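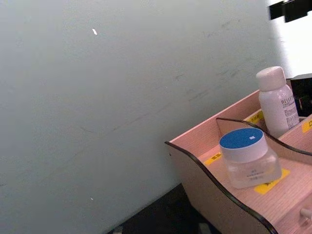 Jar and bottle in the organizer, yellow labels on.

Quick tips from the Istcombe robot club, sorting-the-vanity task. Typed up between runs, sorry for spelling.

Labels first. Every compartment gets one before anybody touches the arms. Yellow tape, black print, stuck flat. Curled corners catch on bottles.

Black desk top = good. Pale wood shows up fine agianst it. Wipe it down though, dust looks like speckle on the video.

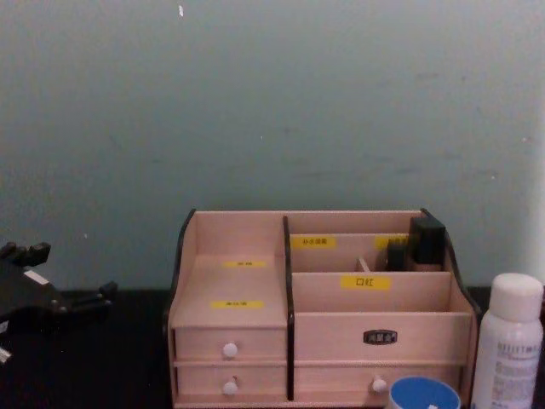
Keep the start spots the same for the whole batch – pencil dots on masking tape work, peel them off after. Bottle caps screwed on tight. Jars with a bit of weight in them, empty ones skate off when nudged. Dried peas are fine.

Slow the arms to 60 percent for new drivers. Open the grippers all the way before you come in over the dividers. Team Pinow skipped that and spent the lunch break glueing a side panel back on. Wood glue, 2 clamps, leave it till morning.

Cables: slack loop, never tight, never under the organizer.

Save every run, bad ones too. Merkska folder, up to 500 runs per drive, then start a new one. Door code for the storage closet is still 3221.
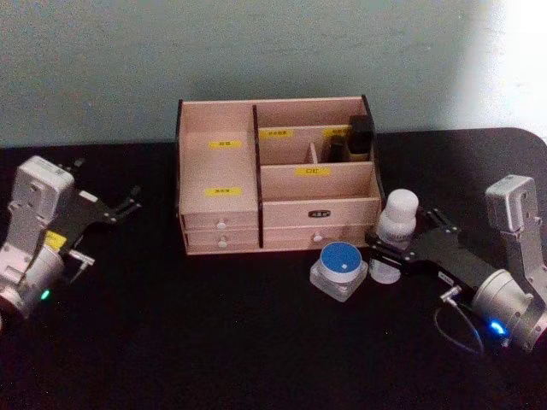 Hjalti Bech wrote in to say masking tape leaves gum on a matte top if it stays on past a week, and that rubbing alcohol on a rag gets it off. Try a corner first. Also he wants the clamps back by July.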